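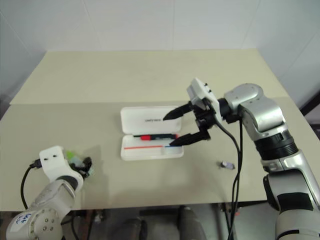

What should I do first when an arm stops in the middle of the packing task?

Press the stop button and leave both arms where they are. Do not pull the object out of the fingers by hand until the drives are off.

7.3 Arm stops while packing the pencil case

This section is for the two-arm table with the Lirnano control program. It was rewritten on February 4, 2025, after the stops at the Murnby site. Please read the whole section one time before you touch the arms.

Signs of the fault

The arm stops near the case and the program shows "Grip force lost" or "Path blocked". Sometimes there is no message and only the log has a new line. At Murnby the longest log had 2,106 lines, and the first fault was hidden far up in it. So search from the top of the log and do not trust the last line.

CAUTION: A stopped arm can still have force in its fingers. Keep your hands 600 mm away until the drive lamp is dark.

Making the table safe

1. Press the stop button. Wait until the drive lamp is dark.

2. Write down which arm has stopped, and what each gripper is holding. An open gripper must also be written down.

3. Look at a long object from the side. If it lies close to one finger only, the grip was not taken in the middle, and the finger positions must be checked in step 6. 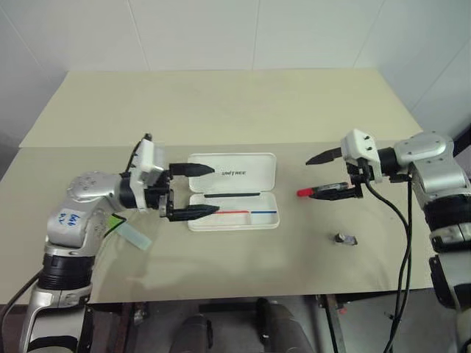 Figure 7-4. Marker at the right gripper, with the case open between the arms.

4. Support the object with one hand, then turn the release key for that gripper a quarter turn. Never release both grippers at the same time. If the case itself is held, take care of the lid and of the small parts in the tray, which can slide out when the case is tilted.

Note: Byung-chul Ha from our service group asks that you do not wipe the fingers before step 6. Marks on the finger tips help him to find the cause.

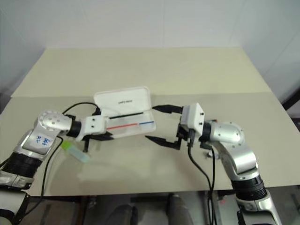
5. Follow each gripper cable with your eyes from the wrist to the floor. It must hang free through the full movement of the arm. If a cable is tight or has a sharp bend, do not start again. Call service.

6. Open the Grippers page and press Read Zero. The value for each finger must be between 1,000 and 2,000. Outside of these limits, do the zero setting in section 7.5.

Starting again

7. Put the case in the centre of the near part of the table, with the lid open and the hinge to the back. The small objects go beside the case, not under an arm.

8. Choose Slow and run one cycle with your hand on the stop button. Watch the lower finger when it comes down over the tray. Most of the blocked stops which we have seen came from this movement, when the finger height was set for another case with a lower edge.
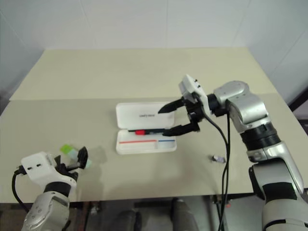 If the height is wrong, raise it in small steps on the Paths page and run the slow cycle again after each change. Do not correct the height by moving the case, even if this seems quicker. Crescencio Garrido did it this way in July and the same fault came back the next morning with the other arm.

9. When three slow cycles have run without a message, choose Normal. Save the log under the site name and send it to So-yul Geum at Warnotero, also when the fault did not return.

If the arm stops again with the same message, switch off the main power and go to section 7.6, Faults for service only.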